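The soup lady of Plisdale – that's what the children call her, and she has asked me to leave it at that – has been feeding the crowd at the Clarkska street supper for longer than she cares to admit. I caught her one morning in July, an hour before she starts on the onions.

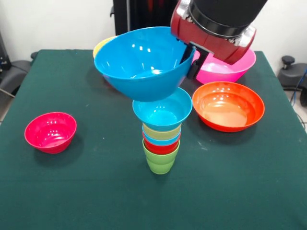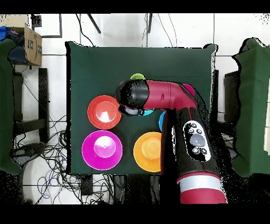

**Naidu Neighborhood Kitchen Club, Suppers Team**

"People think a big supper is just a small supper multiplied," she told me, pouring us both more coffee. "Well, you try that with salt!" Her first year she made soup for 100 and did exactly that, and she still winces over it. These days she salts at the very end, a pinch at a time, with her coat off and the radio on.

Last summer the team served 179 people, up from 156 the year before, and over the life of the supper they have ladled out over 2,000 portions. She keeps the numbers in the back of an old recipe book, next to her grandmother's dumplings.

I asked what she cooks when it's only her at home. "Eggs," she said, and laughed for quite a while. "Eggs and toast, and I eat it standing up."

We talked a good deal about bread (she buys it from Jellska, the bakery by the bridge, and wants it a day old so it holds up in the broth) and about the long table, which she insists on. One year they tried small tables and the families all sat with people they already knew. "You want to have to ask a stranger for the butter," she said. "That's how I met half my friends."

By then it was nearly ten, and the onions were waiting. She handed me a knife and an apron.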